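Minutes — Product & Catalog meeting, August
Stovlow Frames & Display

Present: Tharushi Seneviratne (chair), Mohsin Mohmand (notes), production, shipping, web desk
Apologies: the Pranano rep, will send comments by email

Started 9:10.

1. Last minutes
Agreed with one change. Item 4 should say walnut veneer, not walnut. Mohsin to fix before they go on the shared drive.

2. Medal case, large size
Samples of the new large medal case went round. General view good. Hinge side sits a little proud on one sample, fine on the other. Production says that's the hinge mortise and not the door. Tharushi wants it sorted before any photos get taken for the catalog, as last year we shot the early version and had returns over it.

Backing board: black velvet stays standard. Navy and burgundy to order only. Long talk about whether to offer gray. Not now.

Price not set. Mohsin has a costing but it uses the old glass price. Redo and circulate.

3. Glass or acrylic
Carried over from last time. Shipping still wants acrylic on anything above the medium size. Breakages are mostly corners, mostly on two-box orders where the warehouse tapes them together. Web desk says customers ask for glass by name and a few cancel when they see acrylic.

Agreed: glass stays the default on small and medium. Large to be offered in both, acrylic listed first. Product page needs a plain sentence on how to clean acrylic (no ammonia sprays, soft cloth). Web desk to write.

Tharushi asked if UV acrylic is worth adding. Pranano can supply but the minimum is 50 sheets. Leave until we see how the large one sells.

4. Mats and engraved plates
Pre-cut mats from Berisha came in slightly off square again. Not all of them. Production has been trimming by hand, which is slow and shouldn't be our job. Mohsin to send measurements and ask for a credit. If the next lot is the same we go back to cutting our own.

Engraved plates: two lines of text included, third line extra. The order form currently lets people type a whole paragraph into line two. Web desk knows. Needs a character limit and a preview if possible — preview may have to wait.

Also, rank abbreviations. We keep getting asked to check them. Position is that we engrave what is typed. Form should say so clearly, above the box and not under it.
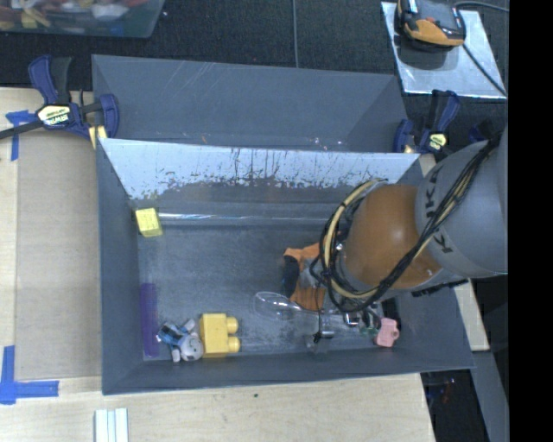
5. Catalog print run
Quotes in for 2,000 and 4,000 copies. The bigger run is better per copy but we had boxes of the last one left over and the prices went out of date. Shipping would like one in every parcel, which would use them up faster.

Agreed 2,000. Reprint if needed. Cover to be the cherry case with the arched top, subject to Tharushi seeing a proof. Oak version on the back.

Page order: shadow boxes first, then medal cases, document frames, accessories. Someone asked about moving the sports jersey case up front. No decison, web desk to pull the sales by line and we look at it next time.

6. Finish names
"Heritage Cherry" and "Classic Cherry" are the same stain. Customers ordering to match an older piece keep asking which one they have. Drop Heritage everywhere. Old labels to be used up on internal stock only, not on anything going out.

Oak: production says the last lot of stain from Sostton dried darker than the sample chip. Photos on the site now look too light next to it. New chip to be made from the current lot, and hold the old tins for touch-ups.

7. Wall hangers
Sawtooth hangers on the large case — not happy with these. Change to two D-rings and wire, with screws and wall plugs in a bag. Instruction sheet needs redoing to suit, still shows the sawtooth and still has the old phone number on it. Mohsin.

Open orders stand at 698, shipping says manageable but wants overtime cleared in advance if the large case goes live before the fall. Tharushi OK with that in principle, wants hours in writing first.

8. AOB
Sample shelf is full. Anything without a tag goes to seconds.
Glue smell in the upstairs corridor, door to finishing room being proped open. Please keep it shut.
Trade show: do we take a table or share one? Ask Pranano if they're going.

Actions
Mohsin — minutes fix, new costing, Berisha credit, hanger sheet
Web desk — acrylic care text, plate form limit and wording, sales by line, remove Heritage
Production — hinge fit, new oak chip
Shipping — overtime hours to Tharushi
Tharushi — cover proof, Pranano re trade show

Closed 10:35. Next meeting same room, time to be confirmed.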